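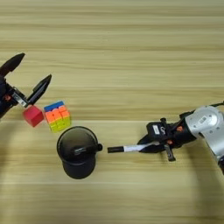

Two-arm bench work with a red cube, a puzzle cube and a black cup.

Tultar opens equipment planning program for two-arm robot benches

Tultar is pleased to announce a new planning and budgeting program for workshops, colleges and small labs that want to put two-arm robot benches to work and aren't sure what to order first. Registrations open in February, and the first intake has room for 23 organisations.

The program grew out of a year of conversations with people holding a quote in one hand and a floor plan in the other. Most of them knew which arms they liked. Far fewer had priced the grippers, the spare fingers, the mounting plates, the table itself or the hours of setup that come before anything useful gets picked up. We've sat down with nearly 300 budget sheets from past enquiries, and the same lines kept going missing!

Participants will work through a planning workbook with 115 line items, grouped by when the money is spent. The first group covers what has to be in the room on day one, including power, lighting, the bench surface and enough clearance for both arms to reach the centre of the table without crowding each other. Later groups deal with end effectors, cabling, safety equipment, training time, consumables and the replacement parts a busy bench gets through in its first year.

Grippers get a whole session to themselves, and it's the part our team is most excited about. A parallel gripper and a multi-fingered hand can share a bench very happily, but they don't cost the same to buy, store or repair, and they rarely suit the same jobs. Organisations are encouraged to write down the objects they want handled before they ask for prices. Cubes, cups and markers are a great place to begin, being cheap, easy to find and surprisingly revealing about reach and grip.

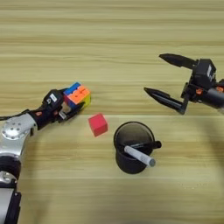

Do we need to choose our robot arms before we join the program?
Most organisations will get more out of it if they haven't. The workbook starts with tasks, floor space and staffing, and leaves the choice of arm until the third session. If you already own equipment you can enter it as a fixed item and plan the rest of the budget from there.

The program is being delivered with two partners. Feltora, which fits out benches and enclosures, will supply the furniture and electrical sections of the workbook and answer questions on flooring, lighting and cable runs. Craddock will look after the financial side, with worked comparisons of outright purchase, leasing and staged purchase over several budget years. Neither partner will be quoting on participants' projects while the program is running, and there is no obligation to buy from anyone afterwards.

Each organisation also receives a half-day bench visit at Tultar's Plaretti site. Visitors are welcome to bring their own objects, in whatever colour, shape or awkward size they actually deal with, and to spend the time trying them at the bench alongside our staff. Bring the finance person too if you can. Some of the best questions we've had came from people who had never stood next to a robot arm and wanted to know why a pair of fingers appeared on three separate lines.

Visits run on weekdays, with one Saturday session set aside for schools and community workshops that can't get away during the week. The Plaretti site is on the ground floor with parking at the rear, and the bench room takes up to eight visitors at a time.

Bench visits are included in the program fee, as are the workbook, all planning sessions and a written review of each organisation's finished budget. Travel is not included. Organisations that miss out on the first intake will be offered a place in the second, and the workbook will be released separately once the first group has finished with it and told us what needs fixing.

Registration forms and the fee schedule are available from the Tultar enquiries desk. Please state the size of your available floor area and whether you already have a bench in place.

About Tultar
Tultar plans and supports robot bench installations for teaching, research and light production. Its Plaretti site houses the company's bench room, parts store and training space.

ENDS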